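Does a fork that falls on the floor stay clean for five seconds?

You have probably heard the five-second rule. Drop a biscuit, grab it before you can count to 5, and it is safe to eat. Lots of grown-ups say it. But has anyone who told you the rule ever told you how they know?

That is a good question to ask about any rule. Let's start with germs, which are living things too small to see. Most of them do you no harm at all. A few can give you a bad tummy. They have no legs and they don't own a watch, so it would be odd if they waited politely before climbing on to your toast.

Scientists have tested this by dropping food on to surfaces with germs on them. Some germs got on to the food straight away. Food left for longer often picked up more, so time does matter a bit. Wet food mattered more. A slice of watermelon picks up germs much more easily than a dry sweet does, and a smooth tile can pass on more of them than a carpet, which surprises most people.

What about forks and spoons? They are hard and can be washed, so the answer is easy. Wash them. Wiping a fork on your jumper mostly moves things from the jumper to the fork, and when did you last wash the jumper?

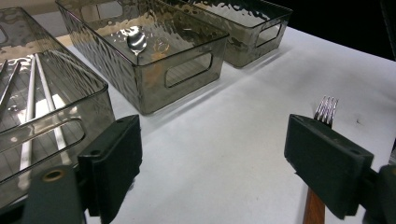 Rónán Mac an tSaoi wrote in to say that his gran ate off the floor all her life and was never ill, so the rule must be true. Well, perhaps she was never ill. We would still want to know what was on her floor. One lucky gran can't tell us about everybody's floor, just as one sunny day in July can't tell us what the whole summer was like.

Here is another thing people say: "It looks clean, so it is clean." Be careful with that one. You could line up 3,000 germs and still not see the line without a microscope. Looking is a good way to find crumbs and a poor way to find germs.

And what about sprays that say they kill nearly all germs? Read the small print on the back - it often says you must leave the spray on for several minutes. How many people do that? Plain soap and warm water are cheaper, and they work by lifting the dirt off so that it can be rinsed away. Then let things dry properly, as many germs do badly without water. 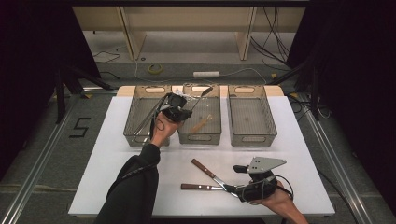
Wire mesh baskets, side by side on the table.

So should you eat the dropped biscuit? It depends on the floor, on the biscuit and on who is eating it. Babies and people who are ill should have a fresh one. If a dog has been in, or somebody has been cutting up raw chicken, put it in the bin, however fast you were.

Next time someone tells you the rule, ask them why it is five seconds and not 17. See what they say.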